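4. Setting Up the Pastov Staff Controller for a Performance

This section covers battery fitting, balancing, program transfer and sound sync for the Pastov LED staff, firmware 763 and later. Read section 3 (Assembly) first. The grips and end caps must be fitted before any of the steps below.

4.1 Before you start

You will need:
- the staff, assembled, with both end caps tightened by hand
- two charged cells of the type listed in section 2
- the hex key from the lid pocket of the case
- the Flastholm remote, or a computer with the Hestomness program editor installed
- a narrow support for the balance check, such as a door wedge or the edge of a ruler

Caution: Do not use unprotected cells. The controller cuts off at low voltage, but it does not limit charge current.

Caution: Never fit one full cell and one partly used cell. The weaker end will dim early and the staff may shut down in the middle of a routine.

4.2 Fitting the cells

1. Hold the power button until both status lights go out.
2. Unscrew the end cap at end A (the end with the engraved ring).
3. Slide the foam spacer out. Keep it. The cell must not be fitted without it.
4. Insert the cell with the positive end toward the center of the staff.
5. Replace the spacer and the end cap. Tighten by hand until the rubber seal is no longer visible, then stop.
6. Repeat for end B.
7. Press the power button once. Both status lights should show green within two seconds.

If only one light comes on, the cell at the other end is reversed or the spacer has been left out. If both lights blink red, remove both cells and charge them.

Note: Staffs made before January have a shorter spacer. The two types look alike but are not interchangeable. The later spacer has a notch on one side.

4.3 Checking the balance

The staff leaves the factory balanced with the cells recommended in section 2. Other cells can shift the balance point far enough to be felt in contact moves, where the staff rolls over the arm or neck and is not gripped.

1. Lay the staff across the narrow support at the center mark.
2. Let go with both hands at the same time.
3. If one end drops, move the staff on the support until it stays level.
4. Measure from the support to the center mark.

A difference of up to two millimeters needs no correction. For larger differences, add trim washers inside the end cap on the light end, one at a time, and repeat the check. Do not use more than four washers in one cap. The thread will not engage fully with five.

Note: Always check the balance with the grip wrap you intend to perform with. Silicone wrap holds dust and, after a season outdoors, can be noticeably heavier at one end than at the other.

4.4 Preparing the practice area

The first power-up test at full brightness should be done indoors, with the room lights on.

1. Allow clear space on all sides equal to the length of the staff plus one arm.
2. Check ceiling height with the staff held vertically overhead.
3. Move anything breakable out of reach.
4. Set brightness to level 2. Level 5 is meant for stage distances and is uncomfortable at arm's length. 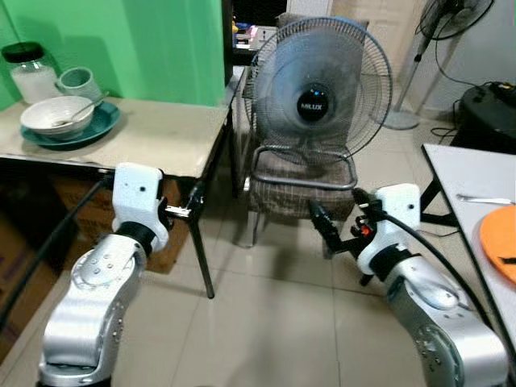
5. Turn the staff slowly in one hand, through a full circle, and watch for any segment that stays dark or shows the wrong color.
6. Repeat in the other hand, then turn the staff end over end and repeat once more.
7. Raise the speed in stages. The motion sensor needs three full turns at steady speed before it will lock an image.

Caution: Do not run strobe programs during the test. Warn anyone present before running them at any time. Some people are sensitive to flashing light.

4.5 Transferring a program

Programs are built in the Hestomness editor and sent by cable or by remote. Cable transfer is recommended for anything longer than one track.

1. Connect the cable to the port beneath the sliding collar.
2. Open the editor and select Device, then Find.
3. Choose the staff from the list. Its name is printed inside the collar.
4. Drag the program into an empty slot.
5. Press Send and leave the cable in place until the status lights stop blinking.
6. Slide the collar closed.

The controller holds 2,416 frames across all slots. A frame is one full column of color. When the memory is full the editor reports Slot Error and does not overwrite earlier programs. Delete a program and send again.

Note: Image files are scaled to the height of the staff. Fine lines and small lettering are lost at this stage. Use the preview at 90 degrees to judge what will be readable from the audience.

4.6 Syncing to music

1. Load the track into the editor and mark the first beat.
2. Set the start delay. The default is 900 milliseconds.
3. Send the program as described in 4.5.
4. Pair the remote by holding its upper button until the status light at end A turns blue.
5. Press the lower button at the marked beat.

If the lights run ahead of the music, increase the delay in small steps. If the gap grows as the track plays, the fault is in the tempo setting and the delay should be left alone.

For two or more staffs, pair each one in turn to the same remote. The Dvořáček sync mode (Menu, Group, Linked) makes the first staff paired the leader. The others follow it and ignore their own start delay.

4.7 After use

1. Power off and remove both cells.
2. Wipe the tube with a damp cloth. Do not use alcohol on the grip wrap.
3. Inspect both seals for grit.
4. Store the staff flat. Standing it in a corner for long periods can bend the tube.

Revision record
Section 4 revised 19 May 2018. Text: Reece Rowbotham. Checked: Kieran Rudd.
Changes: spacer note added to 4.2; washer limit in 4.3 corrected from five to four; group pairing moved here from section 6.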